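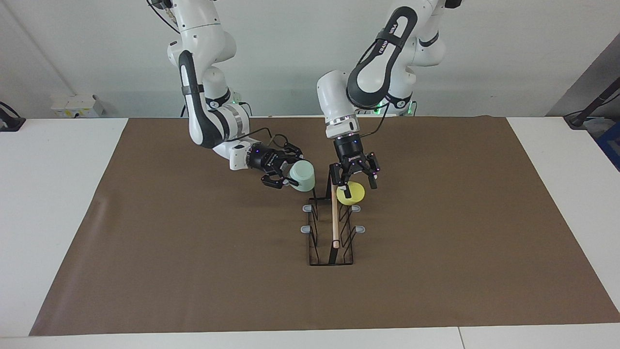

Kanaan Bimanual Learning Package

Print this page | E-mail this page

Supplier: Noradus
Category: Research software, two-arm manipulation
Tested by: Dima Issa and Wian Makhubela

Kanaan is a training package for two-arm robots that learn from demonstration. You drive both arms through a task by hand, the package records it, and a policy comes out the other end. Noradus sells it with a collection guide, a trainer, and a runtime that sends commands to both arms from one model. The arms, grippers and cameras are not included, and neither is the person who has to do all that driving.

The product sheet makes one big claim: a single two-arm policy beats a pair of one-arm policies trained on the same recordings. We think that is plausible. We also think the sheet doesn't show it. The headline result pools every task in the benchmark, and many of those tasks can be done by one arm while the other waits. A policy gets no credit from us for keeping an arm still.

So we looked at the dish rack task, where at least both grippers have work to do. It uses a wire rack, a wooden stick, and light household items in yellow and mint green, all on a sheet of brown paper. The two arms work close enough together that bad timing ought to matter. The training set has 2,417 recordings. Noradus says 2,000 is the point where adding more stops helping, but the curve it prints has only 5 points on it and no error bars. I would not plan a purchase around it. 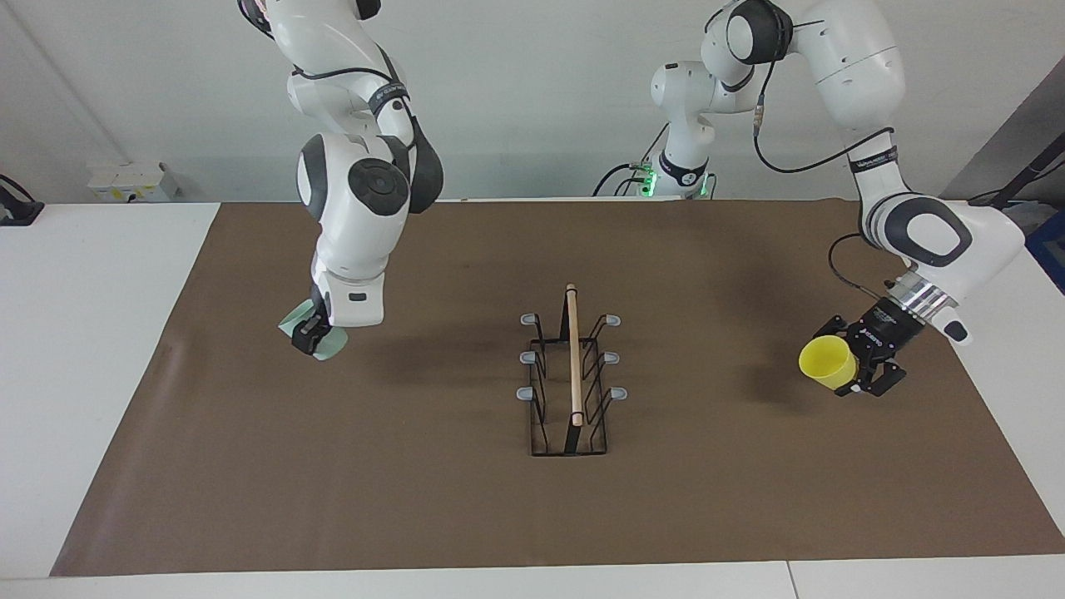 BRORNSTEAD, Apr 23, 2020

With one gripper on a yellow cup turned on its side and the other pinching something flat and floppy, you can see why a pair of separate policies might struggle. Soft things hang differently every time you pick them up. A cup held sideways needs a decision about which way to turn it, and the rack between the arms leaves less room to be wrong.

What we'd like to know is how much of the result comes from the joint model and how much comes from the tidy table. Plain paper, a plain wall and the rack in the middle of the mat make life easy for any vision system. The guide does tell you to vary the rack position. It doesn't say by how much, and the test positions are not published. Without them "generalizes to new layouts" is a sales line.

The comparison itself also needs work. The one-arm policies were trained with the joint model's settings and never tuned on their own. Ragnheiður Dalsgaard at Skusau asked Noradus for a tuned baseline and was told it is planned.

Worth a trial license if you already have the arms. Ask for the per-task scores first.

READER COMMENTS (3)

Hala Fakhoury: We ran it for 6 weeks. Training is painless, the recorder is very good. Agree on the baseline, ours closed most of the gap once we tuned it.

Rawan Masri: Does the runtime still stop both arms when one camera drops a frame? That was a dealbreaker for us.

Wian Makhubela: @Rawan yes, still does. There is a setting for it but we couldn't find it documented.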